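Agudelo Grasp Planner
Bin-picking software from Candness

Agudelo is a grasp planning package for robot cells that pick mixed parts from an open bin. It takes a depth image from a fixed camera, ranks possible grasps and passes a collision-checked path to the arm controller. No part models are needed.

Shiny and transparent items return poor depth data. Agudelo fills these gaps from the colour image and marks each filled region, so the planner can lower its confidence – or ask for a second view – before the arm moves. Bin walls are entered once during set-up and treated as fixed obstacles.

Planning time: 297 ms per cycle
Grasp candidates per cycle: 124
Licence term: 12 months
Interface: Divitz motion library, version 3 or later

Release 3 adds a cable clearance setting for arms with external wiring. The operator enters a loop radius, and wrist rotations that would tighten the loop are rejected.

Technical enquiries should be addressed to Sheyla Escobar, Applications Office. Page revised 29 Mar 2024.
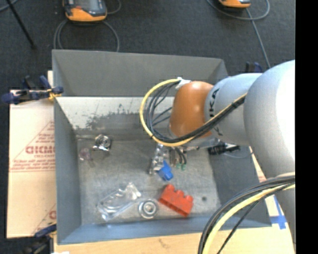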